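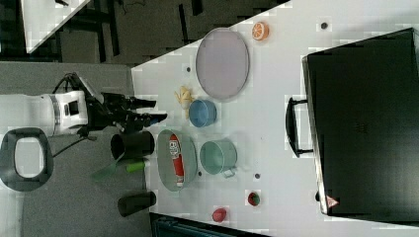 Bình Hồ asked after the last revision why the play kitchen set has to be laid out in full before it is packed, when the pieces could go straight into the storage case. The layout takes more time the first Saturday it is done and less after that. A fruit missed on the table is usually found under something larger, and a case closed on a loose cup will not latch properly.

4. Clearing and packing the Kilora play kitchen set

4.1 Before you start

Use one table with a clear, flat top. Keep the case on the same table as the pieces. Do not pack from the floor.

CAUTION: The case is heavy when full. Do not leave it overhanging the table, and do not let children pull it by the handle.

4.2 Sorting

1. Set the case at one end of the table with the handle facing the pieces.

2. Place the large tray at the other end. It is the widest piece and goes into the case first.

3. Bring the basin, the bowl and the pot next to the tray. Empty each one.

4. Collect the play food in one place: the orange half, the banana, the apple and any other fruit. Check inside the pot again.

5. Stand the black cups upright. A cup on its side rolls when the table is bumped.

6. Move anything that sticks out past the table edge back onto the top.

NOTE: The bottle goes with the basin for sorting. It is packed separately (see 4.4).

4.3 Wiping down

1. Mix 3 ml of mild dish soap into 400 ml of lukewarm water.

2. Wipe the tray, basin, bowl and pot inside and out with a soft cloth. Do not soak them.

3. Wipe each fruit. Go along the lines of the orange half with a corner of the cloth.

4. Dry with a second cloth, then leave all pieces in the open for 60 minutes.

CAUTION: Do not use bleach, scouring pads or a dishwasher. Do not speed up drying with a heater.

4.4 Packing order

1. Open the case fully and check that the inside is dry.

2. Lay the tray flat on the bottom.

3. Set the basin on the tray, open side up.

4. Put the bowl in the basin and the small fruit in the bowl.

5. Place the pot beside the basin. Turn its handle inward.

6. Lay the cups in the remaining space, mouths facing each other.

7. Check that the bottle cap is tight. Wrap the bottle in a dry cloth and lay it along the side.

8. Close the lid without pressing. If it does not meet the base, reopen the case and turn the pot.

NOTE: Lợi Đoàn packs the pot before the basin. This also works if the handle still points inward.

4.5 Storage

Store the case flat on a shelf that is at least 745 mm wide. Do not stack anything on the lid. Keep it away from radiators and direct sun, which fade the lighter colors.

If the set is put away for the summer, open the case once in May and air it for an hour. Replace any fruit that is cracked or sticky. Spare pieces are ordered by set name and color through Sirkeck. Allow for a color difference between old and new pieces.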